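Folding table

From the Jendunville Household Encyclopedia, Furniture section. Last edited Apr 16, 2020

A folding table is a table whose legs, top or both collapse so it can be stored flat. Found in homes, halls, campsites, market stalls, garages. Also called a card table (small square ones), trestle table (long ones, though strictly a trestle is a separate thing, see below), or fold-up table in everyday Australian use. This article covers the household kind used for eating, food prep and overflow seating. For camping tables with roll-up slat tops see Camp furniture.

Contents
Terminology
Construction
Tops and finishes
Edging
Use in the home
Setting a folding table
Care
Faults and repairs
Storage
Regional notes
See also

Terminology

Top: the flat surface. Frame: legs plus whatever joins them. Apron: the rail under the top, often missing on cheap ones. Stay: the bar or catch that holds the legs open. Splay: how far the feet spread past vertical. Edge band: the strip that covers the raw side of the top.

A trestle is a top laid across two separate supports. Not fixed. A folding table has its legs attached. Shops mix the two up constantly and this encyclopedia has given up correcting it in other articles.

Gateleg and drop-leaf tables also fold but are treated as permanent furniture, own article.

Construction

Three main leg arrangements.

Crossed legs. Two frames pivot where they cross, like an ironing board or a deckchair. One end of each frame is hinged to the top, the other slides or hooks into a catch. Quick to open, one movement. Takes a fair bit of weight if the catch is properly seated. Knees hit the cross bar though, a common complaint. Taller people sit side-on.

End-folding legs. Each pair swings in under the top and locks with a stay. Most long hall tables. Better knee room in the middle, none at the ends.

Corner-folding legs. Each leg folds by itself, card table style. Light, a bit wobbly, fine for cards and jigsaws, not for a roast.

Legs are mostly steel tube, powder-coated or painted. Black is usual, then grey. Aluminium turns up in lighter ones and costs more. Feet should have rubber or plastic caps, and on tile they are not optional. A bare tube end will mark the grout and squeal every time somebody leans.

Some cheap tables have rivets at the pivots, others have bolts. Bolts are preferable as they can be tightened. Rivets that go loose stay loose.

Tops and finishes

Tops are board, solid timber, moulded plastic or occasionally metal. Board is the usual thing for indoor tables, with a printed or laminated surface. Plastic is the usual thing for outdoors and halls.

Patterned tops go in and out. Woodgrain never really left. Speckle was everywhere at one stage. Marble pattern is popular on indoor folding tables as it hides crumbs, faint stains and the rings from cups. White and grey marble is the safe choice, pink and salmon versions a bit livelier and now fairly easy to get. The pattern is only a pattern, it has no bearing on strength or heat resistance, and buyers do get caught out putting a hot pan straight down on it.

Gloss tops wipe clean fast but show every streak and reflect the window. Matt tops are kinder on the eye, hold grease a little longer.

Gunārs Lukoševičius, in his household column for the Grulard newsletter, argued that two matching small tables beat one large one in any house without a dedicated dining room. His reasoning: one person can carry each, they go together for visitors and apart for everything else, and if one gets ruined the other carries on. Readers wrote in to disagree, mainly over the gap. The gap between two tables is a real nuisance. Peas. A runner or a tablecloth across the join fixes it mostly.

Edging

The edge is where these tables fail first. Types: plastic strip glued on, plastic T-strip pushed into a groove, metal band, painted edge, or the surface layer simply wrapped around.

Colour is either matched to the top or set against it. A thin band in a strong colour, red say, gives a pale top a clear outline, useful if the floor is pale as well and the kids keep walking into corners.

Check edging at the corners before buying. Run a thumbnail along it. If it lifts in the shop it will be off by November.

Use in the home

Dining is the obvious one. But plenty of folding tables never get folded. They go up for a birthday or for Christmas and stay, end up as the main table in the lounge room in front of the telly, and are then used for meals, homework, bills, mending, charging phones, shelling beans. Surveys of the Jendunville district by this encyclopedia's own contributors covered 53 households with at least one folding table. Most kept it up all year.
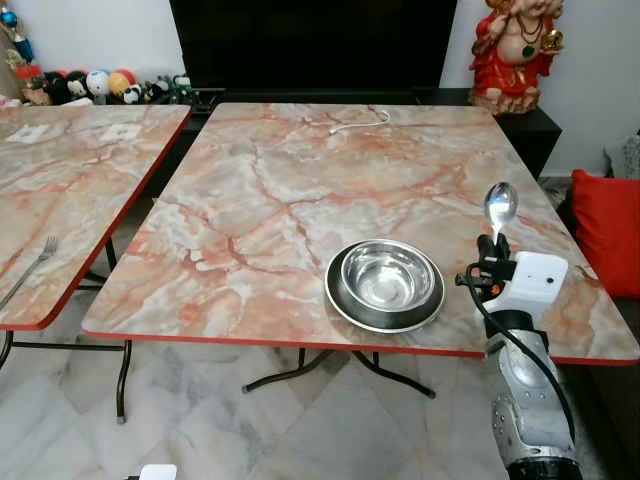
Can two folding tables of the same make be used as one dining table?

Provided the tops sit at the same height they can. Push them hard together on a level floor, check that both sets of legs are locked, and put a cloth or runner over the join. Keep heavy serving dishes off the join and toward the middle of one table or the other.

For food prep, crossed-leg tables are a little low for standing work. Sit down to it, or put the board up on something solid. Mixing by hand in a bowl is fine. Kneading dough is not, the frame walks across the floor.

Bowls are best placed well in from the edge, and a wider dish underneath catches drips and saves wiping. Stainless steel bowls are favoured with this kind of table, being light and hard to break if the thing gets bumped, which it will.

Setting a folding table

Less room than a fixed table so keep it plain. Spoon and fork often enough for a family meal of rice, noodles, stew or soup, with knives only if needed. Cutlery parallel to the edge or at right angles, nobody is judging. Don't let handles stick out past the edge where sleeves catch them.

Serving bowl in the centre or slightly toward whoever is dishing up. Serving spoon next to it or in it. Glasses toward the inside. Put chargers and cables away before food comes out, a loose lead across a tabletop gets hooked by an elbow and takes something with it.

Palomino made a popular set of shallow nesting bowls sold along with its folding tables, later sold separately. They fit two across on the small table.

Care

Wipe with a damp cloth, drop of dishwashing liquid, dry straight after. Standing water gets under edging and swells the board. No scourers on printed tops. No bleach on coloured edging, red fades to a tired pink.

Turmeric, beetroot and soy: wipe at once. Old turmeric stains respond to bicarb paste left for a short while, then sunlight. Not guaranteed.

Heat. Use a trivet, cork mat, folded tea towel at the very least. A ring of cloudy white on a gloss top is heat damage and generally doesnt come out.

Pivots: a small amount of dry lubricant once a year. Oil drips on the floor and collects fluff.

Faults and repairs

Wobble. Check the floor first. Then foot caps, then pivot bolts, then the catch, in that order. A missing foot cap accounts for a lot of it. Replacements are sold by tube diameter at any hardware shop.

Catch slipping. Dangerous, stop using the table. Bent catches can sometimes be eased back with pliers. If it slips again throw the frame out.

Lifted edging. Clean out the old glue, contact adhesive, tape it down overnight. Iron-on strip can be re-ironed through baking paper, low heat.

Swollen board. No repair worth doing. Some people cut the bad end off, see Alcides Carhuamaca's notes on shortening a table, Clillent workshop papers, p. 283.

Sagging top. Usualy from storing it flat with boxes stacked on it.

Storage

Upright on its long edge, behind a door or beside a cupboard, legs facing the wall. Strap or hook so it can't slide. Slip of carpet underneath on tile. Not in a damp shed, not against a heater.

Flat under a bed is fine with nothing on top.

Regional notes

In Jendunville the common height for indoor folding tables is lower than the standard dining height, made for stools instead of chairs. Chairs from elsewhere feel too tall at them. Clillent tables are higher and narrower. Local production in Clillent stopped around the year 2000, stock since then comes from outside the district and second-hand ones with the original catches are sought after.

See also

Card table
Camp furniture
Gateleg table
Stools, stacking
Tablecloths and runners
Trestle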